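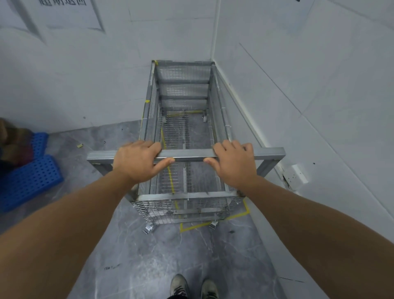
## 4. Parking and releasing the trolley

The trolley run is the first task new members of the Hastthorpe robotics club record, and every recording begins and ends at the same parking spot. Read the whole section before your first session. The spot is the yellow tape rectangle on the floor, in the corner where the two white walls meet. Stand behind the trolley with its long side pointing away from you into the corner, and take the front handle bar with both hands, left and right of center, about shoulder-width apart. Your fingers go over the top of the bar and your thumbs underneath. All distances in this section are in millimeters unless stated otherwise.

### 4.1 Before you start

1. Sign out a head camera and one battery from the Dristetar cabinet. Write the battery number in the log.
2. Tie back long hair and remove lanyards. Closed shoes only.
3. Put the camera on and tighten the rear strap first, then the top strap.
4. Tilt the camera down until both hands and the near end of the trolley show in the preview. Have a second member check the preview for you.
5. Start the Erex logger on the bench laptop and open a new session. Type your member number, then the task code **2676**.
6. Wait for the logger to show READY. If it shows WAIT for longer than a minute, close the session and open a new one.

> **Note:** Do not reuse a session name, even if the earlier recording was deleted. The logger keeps the old index and the new files will be attached to it.

### 4.2 Releasing the trolley

1. Stand still behind the handle bar with your feet side by side. Hold this position until you hear the first tone.
2. Pull the trolley straight back toward you, using both arms evenly. Take short steps.
3. Stop when the front of the cage is clear of the tape.
4. Turn the trolley to the left or right as given on your task card. All four casters swivel, so the far end will swing wide. Turn slowly.
5. Push to the first floor marker and stop. Wait for the second tone before you let go of the bar.

> **Caution:** The handle bar extends past the frame on both sides. Near the right wall, keep your knuckles on the inner part of the bar and watch the projecting end. Do not let it scrape the wall panels.

> **Caution:** Do not lift the trolley by the mesh. If it has to be lifted, two members lift together by the square tubing.

### 4.3 Returning the trolley

1. Line up with the parking spot from at least 3000 away. Shorter approaches are hard to straighten, and most failed runs come from them.
2. Push forward at a slow walk. Look through the open top of the cage to the floor beyond, and use the tape as your guide.
3. Leave a gap between the right end of the handle bar and the wall.
4. When the casters are inside the outline, stop and check the angle. A trolley that sits crooked by more than 200, measured between the near and far ends, counts as a failed run. Pull back and try again within the same recording.
5. Let go of the bar, take 2 steps back and keep your head still until the last tone.

If you correct the angle, do it with the handle bar. Do not kick or nudge the casters with your foot. The simulation team uses your hand positions to train the Hendriks arm controller, and a foot correction leaves a movement in the data with no matching hand action.

### 4.4 After the run

- Mark the run GOOD, RETRY or FAILED in the logger. RETRY is for runs with a second approach that ended well.
- Play back the first and last parts of the video. Both hands should be in view on the bar at the start.
- Put the battery on the charger and sign it in.
- Report loose floor tape to Adwoa Arthur, who replaces it between sessions. Do not patch it yourself in a different color.

### 4.5 Common problems

**The trolley drifts to one side.** Usually the casters are still turned from the last run. Pull back a short way until they trail in line, then push again.

**The preview shows only the far wall.** The camera has slipped up. Stop the session, refit the straps and start from step 3 of 4.1.

**No tones.** Check that the laptop is not muted. If the sound is on, restart the logger.

**The session will not upload.** Leave the files on the laptop and tell Mansa Ofori. Sessions recorded in February used the old folder layout and must be moved by hand - do not mix them with current ones.

Task cards for this section were last changed on 10th June. Discard any card without a turn direction printed on it. Section 5 covers loading the cage.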